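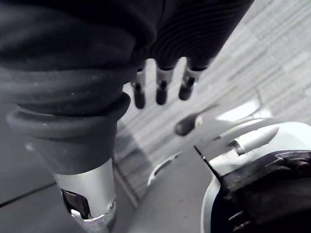 文/柏予衡
末端执行器测试，瓦库姆斯特德（Varkumstead）实验室

上一期简讯预告说，本期会给出“夹爪选型的最终结论”。写预告的人是我，当时测试还没开始，心情很好。

先交代比的是什么。一边是Ilero的多指手，黑色指尖，手背包着一层细密的横纹护面，腕部套着一截厚厚的波纹套，风琴似的。另一边是Clenow的两指平行夹爪，外形接近订书机，气质也接近。两样东西轮流装到同一台机器上，用同一套Bangash控制器，抓同一批物件，一共20种，从马克杯到一卷胶带，再到那只谁都不愿意认领的毛绒海豹。每一次抓取都记进表里，最后是169次。本来应该是个整齐点的数字，后来有一组因为控制器固件版本不对作废了，又补了几次，补着补着就成了这样。表格我没有修饰，想要整数的同事可以自己四舍五入，别发给我看。

先说装机。Clenow装上去很快，螺丝拧紧，插头插好，张开，闭合，完事。说明书的厚度和它的自由度成正比，薄得可以当书签。Ilero那只手就讲究得多，走线要从腕部过，波纹套得先褪下来，接好线再套回去，最下面那一圈外翻的边要理平。第一次理了很久，第二次更久，因为第一次其实理反了。套子会沾灰，沾上就很显眼。黑色橡胶样的东西大概都这样，和深色毛衣一个脾气，建议采购时顺手买一把粘毛刷，走办公用品。

然后是零位。多指手断电以后手指自然垂着，看上去有点像下午开会开到后半程的人。上电后它会自己找零位，找的过程中请不要把手伸过去帮忙，也不要在旁边说“它是不是卡住了”。它没有卡住，它就是慢。Bangash控制器默认给每根手指单独下发目标位置，拇指排在最后，所以其他手指已经到位了，拇指还在路上。我们后来改了下发顺序，让拇指先动，起手姿态好看了不少，抓取结果有没有因此变好，数据看不出来。好看也算一项收获，我在表里给它加了一列，评审时被删了。

抓取本身，分几类说。

方正的东西，纸盒、木块、书，两指夹爪赢得毫无悬念。它对准，夹住，走人。多指手抓纸盒的时候总想发挥一下，几根手指各有主张，最后常常是盒子在掌心里转了个角度，放下去的时候朝向就不是你要的那个朝向了。如果下一步要扫码，这就很尴尬。为此我们试过把抓取力调低，盒子不转了，改成滑。又调高，盒子有了腰身。

圆的、带柄的、形状不讲道理的东西，多指手扳回来一些。马克杯它可以从侧面握，也可以从上方捏杯沿，两指夹爪只能捏杯沿或者夹杯柄，夹杯柄的时候杯子会慢慢低头，像被批评了。水壶的情况类似，空的还好，装了水以后两指夹爪就得靠指尖的橡胶垫硬撑，我们在地毯上做过，之后就改成了在别的地方做。

软的东西最难写结论。毛绒海豹，两种手都能抓，区别在抓完以后它像什么。抹布的话，多指手抓得起来但放不下去，布角会挂在指缝里，控制器报告“已释放”，抹布表示不同意。这一条如果你们组要做整理衣物的任务，请务必当真，我们在这上面浪费掉的时间足够学会自己叠。

薄的东西，卡片、尺子、一张A4纸，成绩都不好看。两指夹爪从桌沿能把卡片推出来再夹，多指手理论上可以做同样的动作，指尖是圆头的，推得动，捏的时候却滑。指尖最细的那一根表现最好，所以有一阵子我们专门用它去拨卡片，拨得挺准，只是花这个价钱买一根拨片，报销单上不大好写。

再说摄像头。腕部视角两边都用，安装位置也一样，换末端以后要重新标定。两指夹爪挡得少，目标大部分时间都看得见。多指手就占地方了，手背和手指往画面里一放，常常占掉一大块，目标偏偏喜欢躲在拇指后面。视觉组的同事问能不能让手“稍微让一让”。我转达了，目前没有回音。可行的办法是接近阶段先把手指收到一侧，到最后一段再张开，代价是每次抓取多花一点时间，而且张开的那一下偶尔会把小件碰倒。胶带卷会滚，滚到哪里去由地面决定。另一个办法是再加一个固定视角，装在机身以外，两路一起用。我们有支架，也有线，缺的是一个不会被人当衣帽架的位置。

还有反光。机身外壳是白的，顶灯一打就有一块亮斑，腕部那截银色金属件也反光。镜头转到某些角度，自动曝光会跟着亮斑走，手指那边就黑成一团，黑指尖配黑背景，分割模型看了直摇头。锁定曝光以后好多了。我们也试过关掉一半的灯，效果不错，但隔壁来问是不是下班了，后来真的有人就下班了，于是作罢。

控制器这边有两件事值得记下来，给之后接手的人。

一是力反馈的单位。Ilero的驱动和Bangash的界面对“满量程”各有理解，界面上显示的百分比，到手上是另一个百分比。纸盒的腰身就是这么来的。换算写在共享盘的说明里，文件名叫“先看这个”，它旁边还有一个文件叫“先看这个_新”，请看新的。

二是急停之后的恢复。两指夹爪急停后保持原位，东西还夹着。多指手我们设的是卸力，急停一按，手指松开，东西就掉了。哪种更安全要看手里拿的是什么，这个争论在群里持续了很久，中途还有人退群又加回来。目前的决定是默认卸力，抓玻璃器皿时手动改成保持，改完要在白板上写一笔。白板笔请放回原处，谢谢。

磨损方面，测试只跑了两周，说不了太多。两指夹爪的橡胶垫边缘起毛，换一副就好，备件便宜。多指手的指尖外观还行，波纹套上有点擦痕，多半是从台子边上蹭过去时留下的。机械臂收回来的时候，手离机身外壳可以非常近，路径规划里我们给外壳加了一圈余量，加完以后又有四个原来够得着的位置够不着了，只好把物件往外挪。挪完物件，之前标好的抓取点也得跟着挪，这些我就不展开了，展开了容易动气。

所以“最终结论”是什么。只看总成功率，Clenow领先，领先得也不算丢人。把方正的物件拿掉再看，Ilero领先。两种算法我都放进了附表，估计各组会挑对自己有利的那一种引用，流程上我拦不住。如果你的任务是搬盒子、上下料，请用两指夹爪，把省下来的时间拿去做点别的。如果任务里有杯子、把手、按钮、工具，多指手值得再调一轮，前提是你愿意和它的拇指相处。

二月会做第二轮，改动如下：物件清单里去掉海豹（有人终于认领了，态度很勉强），加两样带盖的容器；力反馈统一用换算后的数值；腕部相机锁曝光；每次换末端后必须重新标定，标定板用完擦干净再收，上次那块板上有个咖啡印，模型把它当成了特征点，而且匹配得相当稳定。

想借用多指手的组请提前在预约表里填时间段，填清楚上午还是下午。写“随便”的一律排到最后。还的时候请把波纹套理好再还，正反面我已经用标签贸然标过一次，标签贴错了，以说明书为准。

原始表格和附表在共享盘测试目录下，权限打不开的找我要。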